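Ticket: Saints' calendar sending wrong feast days to parish subscribers
Opened by: Réka Pálfi
Product: Clustgate mailer
Priority: normal

Since the April update the daily saint email goes out a day early. Parishioners on the Garside list got the reading for St Catherine of Siena on the eve of her feast. The list has 2,000 addresses. The calendar on the website is correct.

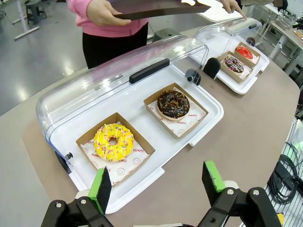

Gil-soo Woo, Saturday, May 8, 2021: Reproduced on a test list of 15. The mailer reads feast dates as UTC and the parish is set to Vancouver time, so each entry rolls back to the evening before. Changed the feast table to plain dates with no time attached.

Réka Pálfi: Test email was right this morning. Novenas still start a day early.

Gil-soo Woo: Novenas use a separate table. Same change made there, queue rebuilt. Leaving open until the Ascension mailing has gone out.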